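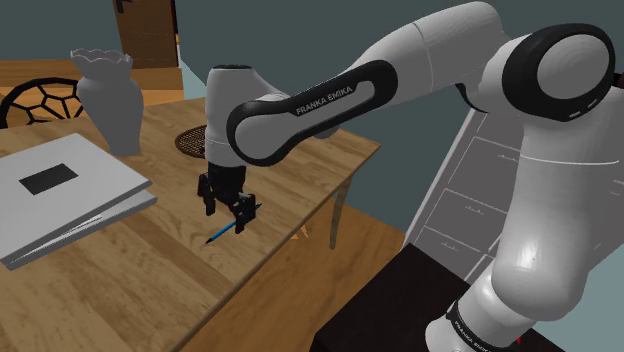
Carnets > Journal > Été 2018

17 juillet 2018

Lu ce matin, en buvant un café trop clair, le dépliant sur les vertus du bain froid que la pension laisse dans chaque chambre. Il promet un meilleur sommeil, une circulation rajeunie, une humeur stable et, je cite, « un rapport neuf au temps ». Pour ce qui est du temps, j'ai tenu quatre minutes dans la mer à Skallness et elles m'ont paru fort anciennes.

Je note quand même ce que j'ai constaté, pour ne pas me raconter d'histoires en septembre. Entrée dans l'eau un peu après sept heures, marée montante, vent de côté. Les pieds font mal d'abord, puis les mains, puis plus grand-chose. En sortant, une gaieté idiote qui a duré le temps de remettre mes chaussettes. Ensuite j'ai eu froid jusqu'à midi. J'ai dormi deux heures l'après-midi, ce que le dépliant compterait sûrement comme une réussite, et que je mets plutôt sur le compte de la soupe.

Les habitués parlent de la chose avec un sérieux qui me gêne. Une dame en bonnet jaune m'a assuré que ses genoux allaient mieux depuis juin. Je lui ai demandé si elle avait changé autre chose. Elle marche davantage, a perdu du poids et ne monte plus l'escalier de son ancien bureau. Mais c'est l'eau, bien sûr. Je n'ai pas insisté, elle avait l'air contente et je claquais des dents.

Le bus pour Estgate coûte plus cher que l'an dernier. Je voulais y acheter une serviette digne de ce nom et regarder les prix des séjours « immersion » qu'on annonce partout. La formule de base est à 132 livres, peignoir prêté, tisane comprise. Pour 179, on ajoute une séance de respiration. Respirer, je le fais déjà, avec des résultats dont je n'ai pas à me plaindre. J'ai demandé sur quoi reposaient les bienfaits annoncés au mur. On m'a tendu un second dépliant, imprimé sur un plus beau papier, qui renvoie au premier.

Acheté la serviette. Elle peluche.

Déjeuner sur le port, seul – la table du fond, contre le radiateur, éteint naturellement. Au retour, j'ai relu les pages du séjour précédent, à Duvbridge. J'y écrivais que l'eau m'avait « lavé la tête ». Trois lignes plus bas, je me plaignais de la literie, et le lendemain d'un mal de gorge. C'est l'ennui des journaux, on y retrouve l'enthousiasme et le rhume sur la même page. J'avais complètement oublié le rhume.

Ce qui me chiffonne, au fond, c'est que j'ai envie d'y retourner demain. Je cherche une raison convenable. L'argument de la santé ne me convainc pas, celui du courage encore moins, et la compagnie est ce qu'elle est. Reste ce moment où l'on a de l'eau jusqu'à la taille et où l'on ne pense ni au courrier ni à la toiture. Un bon roman policier produit le même effet, au sec, et pour moins cher.

Mis le réveil à six heures et demie tout de même. La serviette sèche sur le dossier de la chaise et il y a du jaune plein mon pull, il faudra la laver avant de s'en servir. Penser aussi à rappeler le couvreur, son devis ne compte pas les gouttières.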